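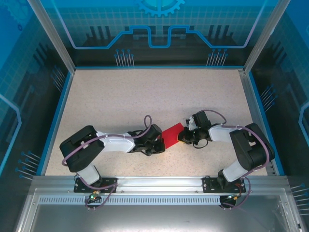
Taller > Revisiones > Cables y enchufes de casa

Imprimir | Enviar por correo

Lunes, 19 de julio de 2021

Cada verano, antes de cerrar la casa, me doy una vuelta por todos los enchufes con una libreta, y este año he decidido pasar la lista a limpio con mis comentarios (que son muchos, aviso). No soy electricista, soy una pesada con los cables y ya está. Lo primero que miro siempre es por dónde va cada uno: si cuelga, si pisa el suelo, si hace una curva con holgura o va tirante. El cable malva de la foto, por ejemplo, sigue el brazo blanco, rodea el codo negro y baja hacia la base, y encima hace un arquito por arriba. Pues ese arquito es lo que yo quiero ver detrás de mi nevera, ¡y no lo veo nunca!

REVISIÓN POR ZONAS

Cocina

[x] Enchufe de la encimera firme en la pared. Bailaba un poco, apretado.
[x] Clavija de la nevera sin marcas oscuras. Limpia.
[ ] Cable de la nevera con holgura. NO. Va tirante desde que cambiamos el mueble. Hay que mover la nevera 4 centímetros y yo sola no puedo.
[x] Tostadora desenchufada. La Pruvell vieja tiene el cable pelado junto a la clavija, así que va directa al punto limpio — con pena, que tostaba de maravilla.

Salón

[x] Regleta sin otra regleta enchufada detrás. Este año sí, el pasado había tres en cadena y casi me da algo.
[x] Regleta a la vista y sin polvo. Le saqué una pelusa del tamaño de un ratón.
[ ] Ningún cable debajo de la alfombra. Sigue el de la lámpara de pie. He comprado una canaleta Kullomex y la tengo en el pasillo esperando.
[x] Lámpara con bombilla adecuada. El portalámparas marca 100 W de máximo y la bombilla es de 7, vamos sobrados.

Baño

[x] Nada enchufado cerca de la bañera.
[x] Tapa del enchufe del espejo entera. La cambié en noviembre y sigue bien.
[ ] Calefactor guardado. Es de 500 W, un Huvari pequeñito, y lo encontré todavía en el estante con el cable enrollado bien apretado. Lo he soltado y lo he dejado en lazos grandes, falta subirlo al altillo.

Cuadro y entrada

[x] Botón de prueba del diferencial. Salta a la primera.
[x] Etiquetas legibles. Repasadas con rotulador, porque «cocina» ya parecía «cochina».
[ ] Timbre. Zumba. En la ferretería Londoño me dicen que será el transformador, llamaré al electricista a la vuelta.

Pendiente antes de irnos: nevera, lámpara del salón y subir el calefactor. Si alguien repite la lista en su casa, que corte la luz en el cuadro antes de tocar un tornillo, por favor — yo lo tengo apuntado en la tapa de la libreta, en rojo y subrayado.

Imprimir | Enviar por correo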